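Storing supplements and dried herbs at home

12/12/2021
By the Wavberg household desk

Most loose herbs, tinctures and capsules kept at home lose quality through moisture, light and heat, in that order. The bathroom cabinet and the shelf over the kettle are the worst places for them. A bedroom drawer or a hall cupboard on an inside wall is suitable, provided the temperature stays fairly even through the year.

Dried leaf and flower (chamomile, nettle, peppermint) should go into glass with a screw lid. Fill the jar to the shoulder. A jar that is two thirds empty holds enough damp air to soften the contents within a season. Whole roots and bark keep longer than cut material, and powder keeps least well of all. Buy powder in small amounts and grind the rest as needed.

Tinctures stay in the bottle they were sold in. Wipe the thread of the neck before closing it, or the residue will glue the cap. Droppers with rubber bulbs should not be left standing in the liquid. Fit a plain cap and keep the dropper separately, rinsed and dried.

Capsules and tablets also stay in their original containers, with the sachet of drying agent left in. Do not combine two part-used bottles of the same product. The batch numbers and expiry dates will differ, and the older stock cannot then be told from the newer.

Label everything on the side as well as the lid. Lids get swapped. The label needs the name of the plant, the part used, the supplier and the month of opening. Pencil on paper tape lasts better than most felt pens, which fade or rub off with oily fingers.

Keep all of it out of the reach of children, including the herbs sold as teas.

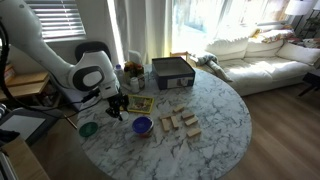 Go through the whole stock once a year. October is convenient, before the winter remedies come into use. Empty each shelf completely, wipe it with a barely damp cloth and leave it open for 2 hours before anything goes back. Discard herbs that have no smell when rubbed between the fingers, and anything with webbing or clumps in it. Return out-of-date medicines to a pharmacy. They should not go down the sink.

Comments

Urance
Does the advice on glass apply to clear jars in a closed cupboard? I have 44 of them and would prefer not to replace the lot.

Moreira
Clear is fine if the door stays shut. Mine have been in a cupboard for 3 years and the peppermint is still green.

Ostine
Paper tape peels off in my larder. I tie on card labels with string.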